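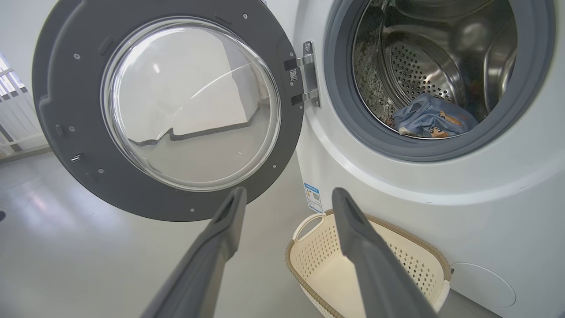
What does a launderette need most to stay open in a small town? Regulars who come in every week of the year, says the owner of the Fesulton launderette, and enough of them to cover the gas bill.

She took over the shop 19 years ago from the Goossens family, who had run it alongside a dry cleaning counter. The counter has gone and the space is now used for service washes, which bring in more than half of the takings.

"People think it's students and people whose machine has packed up," she says. "We do get them. But most of my money comes from duvets, holiday lets and the football club."

Fesulton has 496 homes let to visitors for at least part of the year, according to the town's own count, and many of the owners live elsewhere. They leave the sheets with her on changeover morning and want them back by three in the afternoon. In August she starts at half past five.

The winter is harder. She keeps the heating on for customers who sit and wait, and some of them stay well after their washing is done. She doesn't mind that. "It's a warm room with a bench. If someone wants to read the paper for an hour they can."

Her largest cost used to be rent. It is now energy, and she has put prices up twice as a result. A standard wash went up by 50p the first time and 40p the second. She lost a few customers to the big machines outside the garage on the Losau road, then got some of them back.

"They're fine, those outdoor ones, until it rains. And you can't ask them how to get candle wax out of a tablecloth."

How do you get it out? "Brown paper and a warm iron first. Then wash it. Don't wash it first."

Last September a pipe burst under the back room and the shop was shut for nine days. The repair came to 3,000 pounds, and the insurer paid for part of it. Customers asked if they could help, and 1,074 pounds was raised through a collection at the Virnard bakery next door. She used it to replace the flooring - the old lino had lifted all along one wall.

She has no plan to sell up. Her niece works the afternoon shift and may take over, although the two of them haven't talked about it much. "She's got her own ideas. She wants to do alterations as well, hems and zips. I've told her to buy a decent sewing machine and see who turns up."

The shop opens at seven in the morning, and the last wash is at half past six.

Filed under: Local business, High street

Contact us | Copyright Fesulton Town Pages | Back to top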